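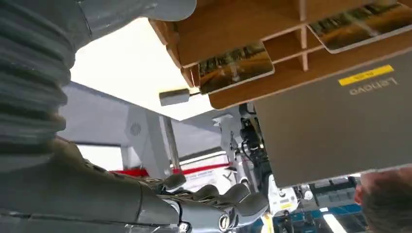
Home | About | Archive | Reading List | Contact

Putting the Card Box in Order

31 January 2023

It has been the practice of this blog to open each year with a report on one domestic or office matter that was put right during January. The matter selected this year is the divided cardboard box in which small parts and printed cards are kept at the Clesden workroom.

Readers who have followed these pages will recall that the box came into use as a temporary measure. Joaquim Simões obtained it from Rotich, the stationery supplier, at a time when the drawers were being repaired. The drawers were returned in good order. The box remained in service, and by last autumn it held items of every description, including several receipts belonging to me.

A proper review was therefore undertaken. The first step was to remove everything and to place it on the table in plain view. The second was to decide what the box was for. Wafula Swai proposed that it be reserved for items in current use and that all others be sent to the cupboard. The proposal was accepted, although Ecaterina Jitaru asked that her opinion on the cupboard be recorded. She considers it damp. I have inspected it and found no evidence of this.

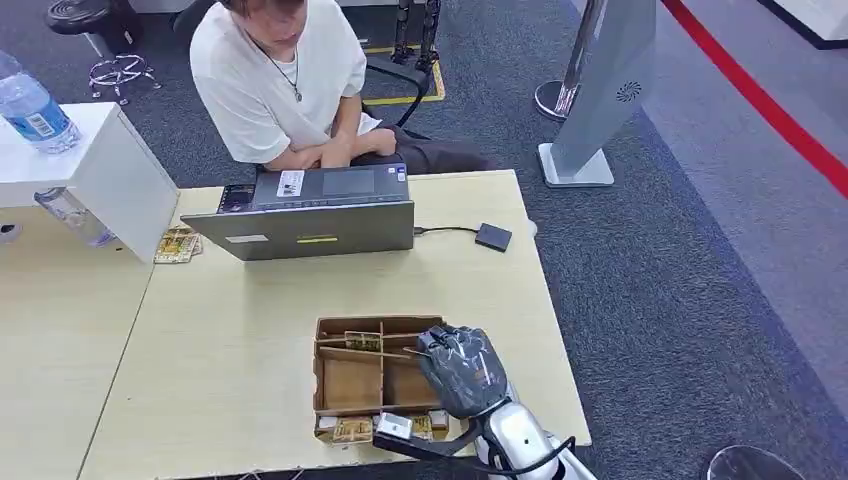

The rules adopted for the compartments are as follows. Circuit boards are to stand upright wherever the slot permits, so that one may be withdrawn without disturbing its neighbors. Small blocks and modules may lie flat toward the front. Cards are not to be placed on top of boards under any circumstances. A card awaiting a decision may stay on the table until the end of the day, after which it must be filed or discarded.

The matter of labels took longer than expected. Salim Nyaga favored written labels on each partition, while I favored none, on the grounds that the contents change from week to week. A trial of the written labels will run through February. Should they prove useful, I will acknowledge it on this page.

The inventory was also brought up to date. It now runs to 261 entries, of which 9 could not be matched to any item in the room. Those entries have been marked for review and will be deleted if no claim is received.

Correspondence on the subject of compartment sizes is welcome. I would particularly like to hear from anyone who has replaced cardboard partitions with something stiffer, as ours have begun to lean.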